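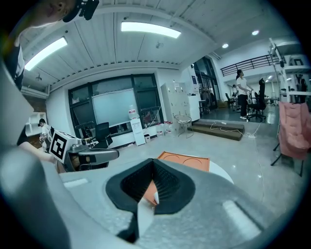
Drawer and cupboard tips, spring round

Quick one this week, I have a cake in the oven and 5 emails from readers I promised to get to. So. Drawers, lids, sticky things, the junk shelf. Skip to what you need.

Sticking wooden drawers
Pull the drawer all the way out. Rub a plain white candle along the runners, top and bottom edges. Push in, pull out, few times. Still sticking? Bar soap, but only dry soap. Do not use cooking oil, it goes gummy by summer and then you're scraping.
If it only sticks in wet weather leave the sandpaper alone until it's dried out. I sanded mine in April one year and by fall it rattled like a shopping cart.

Smelly drawers
Empty it. Vacuum the corners with the crevice tool. Wipe with half white vinegar, half water, barely damp cloth. Leave it out overnight, upside down if you have the floor space. A bowl of baking soda inside for a couple days after that. Lavender bags are nice but they don't fix anything, you just get lavender plus old drawer.

Lids with no boxes
Match everything up on the kitchen table. Any lid with no partner by the end of the song you're listening to, out. Store lids standing up in an old dish rack or a loaf pan. Round with round, square with square. Ostap Romaniuk wrote in to say he writes a letter on the lid and the same letter on the base in permanent marker. Works, looks terrible, I've done it.

Label glue
Peel what you can. Then peanut butter or cooking oil on the gummy part, ten minutes, wipe, wash with dish soap. On bare wood don't, it stains. Hair dryer for wood, low heat, and lift the corner with a old library card.

Screws and small bits
Muffin tin. Still the best thing I know. One kind per cup, washers at the end. When you take a piece of furniture apart, put the screws in the cups in the order they came out and go backwards to rebuild. Senga Rankin tapes hers to a sheet of paper with a note beside each one, which is tidier if the job is going to sit over the weekend.
Leftover furniture keys: keep one of each size. One. I had a coffee can full.

Wobbly table
First check it isn't the floor. Turn the table a quarter turn, if the wobble moves to a different leg it's the floor. If it's the leg, tighten everything underneath before you start glueing felt on. Felt pads go on clean dry feet only, wipe with rubbing alcohol and let it dry or they'll slide off in a week.

Scuffs on a pale floor
Tennis ball, clean one. Rub. For black heel marks on vinyl a pencil eraser gets most of teh rest. Baking soda paste if it's stubborn, soft cloth, rinse well. Not on waxed floors please.

Shelf liner that creeps
Cut it a hair short at the back, double-sided tape at the two front corners, done. Roll it backwards first to take the curl out.

Oksana Symonenko asked about rust on a cutlery tray. If it's light, cut potato dipped in baking soda, scrub, rinse, dry straight away. If it's flaking, new tray.

Next time: freezer frost, and the squeaky hinge question. Timer's going.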